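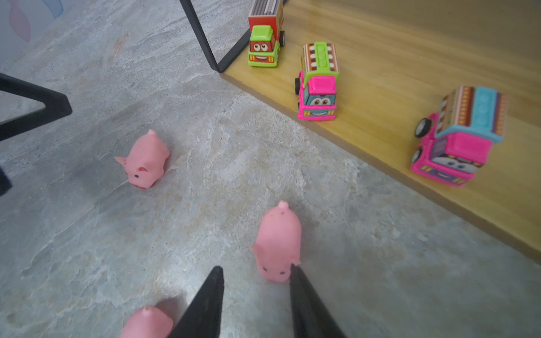
Section 2: Your First Tidying Session

November 2, 2021
Written by the Jinero home guide team

Tidying up after children is the chore we are asked about more than any other, and you may well be wondering whether a machine can really do it yet. Our answer is "some of it, slowly, with you nearby". Small rubber toys on a hard floor are a very good place to begin. Pink pigs down on the stone-patterned floor and smiling toy trucks up on a wooden board make a nice first job, as there are two heights to deal with and two quite different shapes to get hold of. Please don't start with the whole toy box, however tempting it is!

Before you begin

1. Switch on the Jinero and let both arms settle into their resting pose.
2. Choose a few toys that will fit comfortably between the fingertips. Nothing heavier than 500 grams, please.
3. Put them on the floor with a little space between them. Toys that touch tend to be picked up together, or pushed away.
4. Open the Parisi app, choose Tidy, and then choose Toys to Shelf.

Note: The practice list in the app holds 369 everyday objects. If yours isn't on it, choose the nearest thing in size and softness (our testers in Mullthorpe had good luck calling almost everything "rubber animal").

Running the session

Deciding which arm does what is the part most families find fiddly, so do give yourself a cup of tea's worth of time over it. Each arm has its own patch of floor, and they share the ground in the middle.

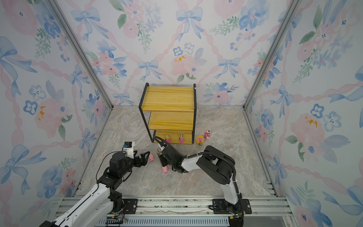

Shelves are harder for a machine than they are for you or me, and a low one is the kindest to learn on. The fingers must come in at a slant and let go without knocking whatever is already there. With a small three-tier unit standing towards the back, like the one between the flowery walls, use the top board first and leave the lower tiers until you have a feel for things.

5. Press Start and keep your hands outside the work area.
6. Watch the first 2 pick-ups at slow speed. If a toy slips, press Pause, wait for both arms to stop, and set it down again.
7. When you are happy, move the speed up one step.

Caution: Keep children and pets well back while the arms are powered, even when nothing is moving.

Note: Toys lying on their sides may need a second try. For spare fingertips, write to our Pramham workshop.

14 comments | 31 shares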